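4.2 Setting up the Skosten rain gauge and station log

Before you start, check that the mast is plumb and that the logger has been charged overnight. The gauge must be level or the tipping bucket will under-read.

1. Choose a spot away from trees, walls and parked cars. Grass is better than paving, where drops splash back into the funnel.
2. Fasten the base plate with the four screws supplied. Do not overtighten.
3. Set the funnel on the base and turn it clockwise until it clicks.
4. Run the cable to port B on the logger – port A is for the temperature probe only.
5. Open Totedia, choose Add station, and enter your elevation in feet. For our test site this was 243.

Note: Totedia fills in air pressure at sea level from the elevation. A wrong entry shifts every pressure reading, and the old readings are not corrected when you fix it.
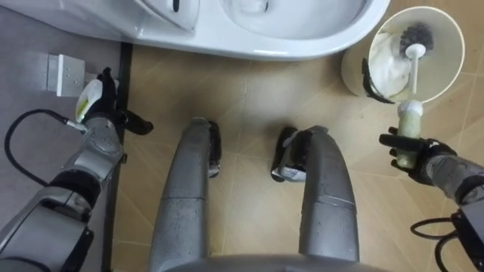
Cledwyn Bevan wrote to us that his monthly totals came out low all through May, and that the fault was a spider web across the bucket. He now opens the gauge every other Saturday and wipes it out with a dry cloth.

6. Pour 800 ml of water slowly through the funnel. The logger should count 37 tips in the first stage of the test, then beep.
7. If the count is short, turn both stop screws a quarter turn and repeat.

Caution: Do not oil the bucket pivot.

Comparing with older records

Station books going back to 1930 can be typed in under History. Mark them as Manual – daily totals read by eye should not be mixed with logger data in the same series. Leave missing days blank. A zero is stored as a dry day.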